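Unit 4: Comparing End Effectors on a Two-Arm Bench

Module leader: Aoife Mac Carthaigh
Handout revised 2026-04-16

4.1 Purpose of the session

This unit introduces a method for comparing grippers under like conditions. Students will already have completed the work on joint limits and homing in Unit 3, and should have their notes from that unit to hand. The bench exercise is worth 2 of the practical credits for the module and must be written up individually, although readings are taken in pairs.

The comparison concerns two finger sets, referred to throughout as the Grelby set and the Galon set. Both are mounted on arms of the same pattern and driven by the same controller software, Drivisen. Any difference in the results may then be put down to the fingers with reasonable confidence, provided that the arms have been homed correctly and the closing speed has not been altered between runs.

4.2 Arrangement of the bench

The arms are set up to work over a shared area of table, with the grippers facing one another. One gripper is normally parked high while the other is under test. Students should note the run of the cables before any motion is commanded. A cable that lies slack when the arm is lowered may be drawn tight, or caught beneath a link, when the arm is raised. Loose leads should be moved outside the reach of both arms, and their ends should be traced and identified before power is applied.
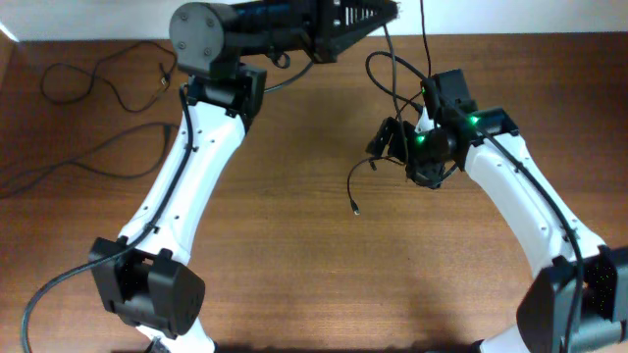 Figure 4.1. Two-arm bench, left gripper raised and right gripper lowered. Green status lights are visible on the right gripper assembly.

Status lights show the state of the motor electronics only. They do not confirm that an arm has been homed, and they should not be recorded as evidence of this in the log.

4.3 Procedure

Home both arms. Park the arm that is not under test.
Set the closing speed to 70 per cent in Drivisen and leave it there.
Place the test block on the mark and run the standard pick.
Hold for the full count, then release. Record a slip, a drop or a clean hold.
Complete 80 picks with one finger set before changing to the other.

If a run is interrupted for any reason, the picks already made may be kept, but the interruption must be entered in the log together with the pick number. Motor temperature should be read at the start and at the end of each set.

4.4 Treatment of results

Report the slip rate and the drop rate separately. A gripper that slips often but seldom drops may still be suitable for slow transfer work, and a single combined figure would hide this. The endurance data supplied by Verschueren, covering 1,000 closures of each finger set, may be cited in the discussion - it should not be merged with bench readings, as the closing speed was different.

4.5 Submission

Reports are due in June. Late work is dealt with under the general rules of the module. Raw logs must be attached as an appendix.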